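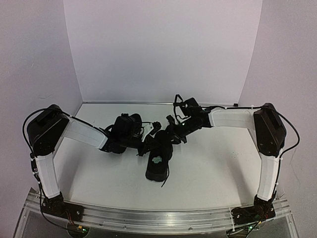
Re-lacing the Black Pair

The household maintains a simple schedule for the care of footwear. Shoes in daily use are inspected in May and again before the first snow, and the laces are replaced whenever the tips have frayed or one side has become noticeably shorter than the other. The black pair reached that point this spring, and the work was set down for Saturday.

Replacement laces were ordered from Cilby. Two lengths were considered. The shorter one proved suitable for the summer shoes but left very little to tie on the black pair, so the longer lace was selected and the shorter set has been kept in the hall drawer. Readers who still have the old lace should lay it flat and measure it before ordering. Guessing from the number of eyelets has produced poor results here on more than one occasion.

The procedure followed is the one Perrine Poulain taught me when we shared the apartment on Posach Street. The shoe is placed on a clear, light-colored surface, as a black lace on a dark bench is very difficult to follow. The old lace is drawn out from the top down. The tongue is then pulled forward and the inside is brushed, including the area under the insole where grit collects. Only after this is the new lace threaded, beginning at the lowest pair of eyelets, with both ends pulled level before going any further.

Some disagreement remains on the matter of crossing over or under. Évan Vasseur crosses under throughout and maintains that the lace wears longer. I cross over at the bottom and under for the remainder - a compromise that I have found comfortable over the instep. Either method is acceptable provided that both shoes are done the same way.

The first shoe required 16 minutes, a good part of it spent on a single eyelet where the lace tip had begun to split. A small wrap of clear tape resolved the difficulty. The second shoe went more quickly.

Polishing has been deferred until the new tin arrives. The brown boots are next on the schedule and will need a heel repair before anything is done about their laces.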